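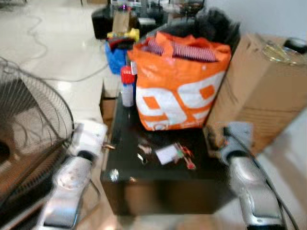

Black table, orange bag, both grippers on the move.

Fri 19 March

Teleop on the Andby task, packing and unpacking a shopping bag. Goal for the week is 800 usable demos. We are not on pace for 800 usable demos.

Left arm still lags the right by a hair when I move both hands together. Swapped the leader arms side to side and the lag stayed on the left, so it's the follower or its bus, and I can stop blaming my wrist. Mostix driver is the old build on that side. Will update Monday, when there's someone else in the building to hear me swear.

Soft stuff is the hard part, as ever. The bag looks roomy until you go in with a gripper, and then it folds over at the mouth and you spend 30 seconds politely pushing it open again. Best so far: pin one side with the left, go straight down with the right, close late. Closing early gets you a fistful of bag. I have 2 very clean recordings of a fistful of bag if anyone wants them.

Small things on the front of the table: approach slow. The glossy top throws the ceiling lights back at the head camera and depth goes to mush near the highlights. Matte cloth next time? Asked for one in June. Drurna's policy trained on last month's set reaches for the bright spot near the front corner with real conviction, so that's one thing it learned from me.

Episode counter says 2,625, which includes every false start since the Tsakiris demo. Do not quote that number upstairs.

To do:
- left driver
- relabel false starts
- try resets between episodes with the arms parked wider - I keep clipping the table edge on the way home
- foot pedal sticks, needs cleaning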